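Practical Robotics - Session 3 notes
Showing the arm what to do: hand guiding and remote control
Notes by Cillian Buckley. Lab side: Stefaniia Fedoruk. Updated February 26, 2026

Typed up fast from the board, so patchy. Read alongside the Nic Giolla sheet (the one on frames and joints), as I'm not repeating any of that.

Last time: wrote positions in by hand, sent the arm there, it went. Fine for a fixed job. Useless once the object moves by a thumb's width. Today: you do the job, arm records, software tries to learn from the recordings.

Two ways of doing the job

1. By hand (kinesthetic teaching, if you want the exam word). Arm goes into free mode, motors hold up its own weight and not much else. You take hold of it and push it through the motion.
Good: you feel contact. Nothing extra to buy. Quick to learn.
Bad: your arms are in the camera view. Two gripper fingers to work as well as the arm, and you've only so many hands. Jerky at the start and end of a move.

2. Remote control (teleoperation). You stand off to one side with a controller or a second smaller arm, and the big one follows.
Good: clean camera view. What the camera sees in training is much closer to what it sees when running on its own.
Bad: delay. No feel for force unless the kit sends it back, and ours doesn't. Everyone presses too hard the first week.

For this module we use Vimau to record both. Same file layout either way, so you can mix them, but label which is which. Last year's Potstead set had them mixed with no labels and it cost us a good part of February to sort out.

The bench task

Small pot with a lid on the table. Arm has to come to it from above and deal with the lid. Sounds like nothing. Has most of what makes manipulation hard: lining up, contact, a moving part, a light object that slides when you nudge it.

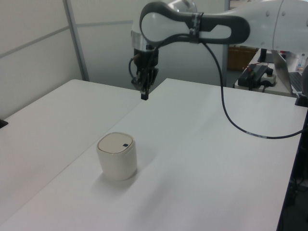

Fig. 1. Lid shut, gripper clear of the pot and fingers down.

Notes on the start pose. Don't always start from the same place. If all your demos begin with the gripper in one spot, the policy learns that spot and falls over anywhere else. Shift the pot as well. Small shifts, then larger ones. Not so far that the arm has to stretch out nearly straight - the motion gets ugly there and the recording is no use to anybody.

Also watch the cable. It has to have slack for the whole move, wrist turned both ways. Run the full motion once with nothing recording and look at the cable, not the gripper.

What gets recorded

- joint angles
- gripper opening
- camera pictures, time stamped
- free text note (use it!)

Check the clock on the camera against the clock on the arm before you begin. If they drift you get a picture of contact paired with joint angles from before contact, and the model learns to close on air. Stefaniia has a short script for this, ask her.

Contact

Most of the marks for the write-up are here. Approach is easy, retreat is easy, it's the bit in the middle. 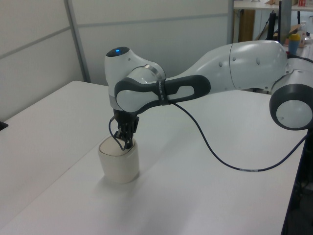
Fig. 2. Contact from above, fingers on the top of the pot.

Come straight down. Slow for the last stretch. By remote control you'll be judging height by eye, so get your head low and look along the table instead of down on it. Force limit stays ON. If the arm trips its limit and stops, that demo is dead: bin it, write down why, reset, go again. Don't carry on from the stop and hope, the pause gets learnt too.

Question asked last session: is a wobble in the demo bad? A small correction is good. It shows the model how to recover. What you don't want is dithering, i.e. hovering for ages while you make your mind up. Know what you're going to do before you press record.

Working at the opening

Once a lid is up there are new ways to go wrong. The rim is narrow compared with the fingers, and a hinged lid takes up space exactly where you'd like to bring the gripper in. Decide which side you come from and stick with it for the whole batch.
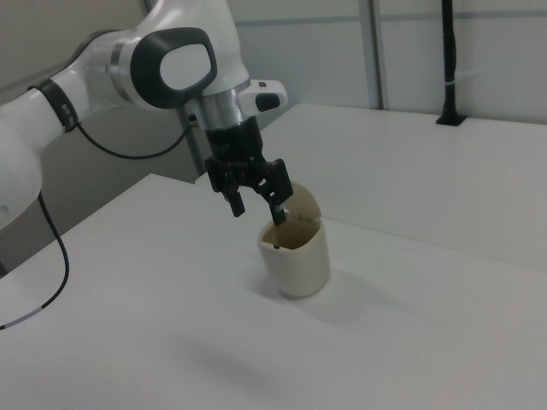 Finger spread matters as well. Too wide and you clip something you weren't looking at, too narrow and there's no room to correct. Pick an opening, note the value, keep to it. If you change it halfway start a new batch with a new name.

How many demos

Each pair records 8 good ones by hand and 8 by remote. Pooled over the group that gives us a start. The Trellville set, which you'll get a copy of, has 427 demos and trains fine for 3,000 steps on the lab machine. Try it with theirs first, then add yours and compare.

Expect the hand guided ones to look better on the joint plots and do worse on the arm. Have a think about why before next time (hint: what was in the camera view).

Before you leave the bench
Arm parked. Free mode off. Files copied to the group folder and opened once to check they arent empty. Lid shut.

To hand in: one page, one plot, your list of binned demos with reasons. The list counts for as much as the plot. Send to me, copy Stefaniia.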